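Marthinus Fourie
2022-08-08

Spent the weekend sorting out the fruit table at the Clarkden workshop. A few people asked how we run it, so I'm putting it all in one thread.

Background first. We have a shared building with one long open room. Everyone used to keep their own lunch in their own corner. Fruit got left in bags under benches and was found by smell.

In June we agreed to put all the fruit in one place. Marthinus Mahlangu offered a table he had left over from the Lorkus fit-out. Light wood, good size, no wobble. (Yes, there are two of us. He goes by Mahlangu here, I get called Fourie.)

Money. Everyone who wants in pays $4 a week into the jar. If you don't eat fruit, don't pay. If you only eat it on Fridays, sort it out with your own conscience.

I buy from Naidoo, the grocer on the corner across from the bus stop. They'll do a mixed box if you ring the day before. They know to leave out anything already soft, as it has to last us most of the week.

It's winter, so the box is mostly pears, apples and citrus. We had some good persimmons early in June and I haven't seen decent ones since. Someone asked for mangoes. Ask again in December.

Things that have worked: keeping the fruit spread out on the table. When it was heaped in a box, the bottom layer bruised and you only found out when you picked one up and your thumb went through it.

Spread out, you can see what needs eating. People also pick more sensibly. They take the wrinkly one today because they can see there's a better one for tomorrow.

Things that haven't worked: labels. I made little cards saying what each variety was and when it came in. They were under the table by the second day. I've stopped making cards.

Also the paper towel under the fruit. It looked tidy for one morning, then it stuck to everything. Bare wood and a wipe at the end of the day is better.

On wiping. Warm water, a drop of detergent, wring the cloth out properly, then go over it with a dry one. Juice left on wood goes tacky and then it collects sawdust. Please don't use the spray from under the sink, that's for the floor.

Bananas are on their own hook by the kettle. They make everything near them ripen faster and I'd like the pears to get a fair go. If you find a banana on the table, move it.

Pears, while I'm on it. Press gently near the stem. If it gives a little, it's ready. If the middle feels soft it's probably gone past it inside. You don't need to squeeze every pear to find this out.

The knife. It's the one with the white handle, and it stays with the fruit. It has gone missing twice and both times it was found in a toolbox being used on cardboard. There are box cutters for cardboard. There are a lot of box cutters. 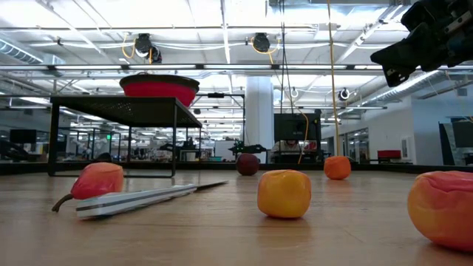

When you've cut something, wash the knife, dry it and bring it back. Lay it flat and away from the edge. I don't want it standing in a mug, we tried that and someone reached for a pen.

Mahlangu added the black metal rack last month. It means the red bowl can sit up off the table, and the table itself can be used for the fruit. I was against it because I thought it would get knocked, but it's been fine.

The rule for the bowl is simple. Anything that needs to go today goes in the bowl. If it's in there at four o'clock, I take it home and stew it. I've had no complaints about this arrangement, least of all at my house.

For anyone who wants to do the stewing themselves – peel, core, chop, small splash of water, lid on, low heat until it falls apart. Apples and pears together are good. Add sugar at the end if it needs it. It often doesn't.

Scraps go in the green bucket by the back door. Cores and peel only. No stickers please, they turn up in the compost a year later looking brand new. The Buvasholm community garden collects on Tuesdays and they've been very patient with us.

A couple of people asked if we could have the table nearer the front door. I'd sooner leave it where it is. It gets less sun there in the afternoon and the fruit keeps longer. It's a short walk.

Someone also asked about a second bowl for nuts. We have one person with an allergy, so no.

Next box is coming Wednesday. I've asked for more mandarins and fewer of the big red apples, which look great but go floury. If you've got a request, write it on the whiteboard before lunch tomorrow.

The jar is a bit light this week. You know if it's you.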